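The Yellow Bench

By the time the new one came to the Tostholm shop, Amancay Mansilla had been putting shells out on the yellow bench for 19 years, and she had opinions about it that she was willing to share with anyone who stood still long enough, the delivery driver included. She knew which end of the bench got the morning glare and which of the shells would rock if you set it down too near the lip. None of that was written down anywhere. The man from Emirix had asked her for the written procedure on Monday, very politely, and she had given him a cup of coffee instead and told him to pull up a stool. 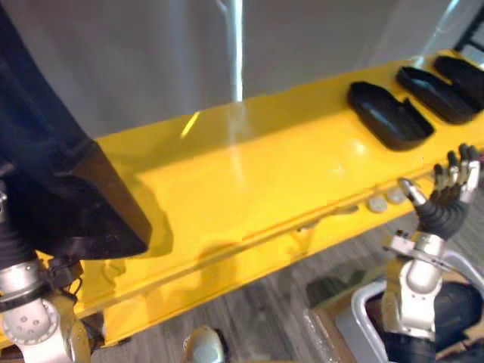
What surprised her, that first week, was how much she talked to it. She had expected to be angry, and she had been a little bit, in the car, all the way down the hill, but it is hard to stay angry at something that takes so long to turn a piece of plastic around. "Easy, easy," she would say, the way she had said it to her own boys with the good dishes. Old Pereyra, who ran the stockroom and was two summers from his pension, said she was wasting her breath, and then she caught him wishing it good morning (he claimed he had been clearing his throat).

The order for July was 870 shells, and Zirska, up in the office, had penciled out how long it ought to take with the machine on the bench and Amancay beside it. She brought the paper down herself, which was decent of her. It didn't say what Amancay would be doing in August.

"You'd be teaching it," Zirska said. "Watching, correcting. It's a better job, really. Better on your back."

"My back is fine," said Amancay, whose back was not fine and hadn't been for years.

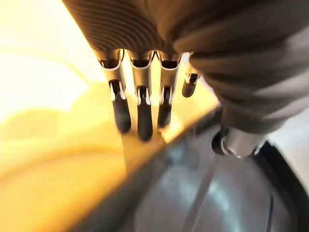 Fingers first, and then you wait.

She thought about it over lunch, and again that night with the window open and the neighbor's radio going. It was true that she didn't miss the lifting. What she missed was the part in the middle of the afternoon when her hands went along by themselves and her mind wandered off to her sister's garden or a song or what to do with half a cabbage. Now her hands had nothing to do and her mind had to stay put, and she came home tired in an entirely different place.
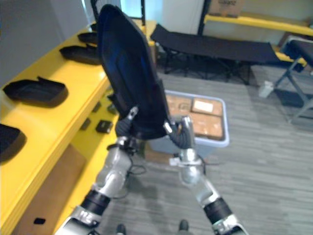 Two hands on the big one, the way Amancay would have held it.

The next morning she asked Zirska for two things. She wanted the afternoons on the bench herself, three days a week, and she wanted her name on the procedure, if there was going to be one. Zirska said she would have to ask upstairs. Amancay said that was all right, she had been asking upstairs for a better chair since before Zirska was hired, and she knew how long the stairs were.

They both laughed at that, a little longer than it deserved, and Pereyra came out of the stockroom to see what he had missed.
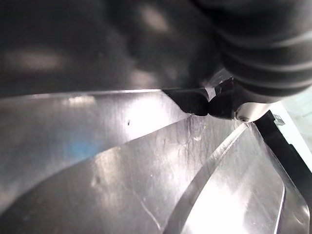
The Afternoon Shift

She got two days of the three. She also got the chair, which arrived in a box with no instructions, and it took her and Pereyra most of an hour to put together while the machine stood at the bench with its arms down. When they were done she sat in it, got up, lowered it one notch, and sat again. Then she rolled up her sleeves and reached for the first shell.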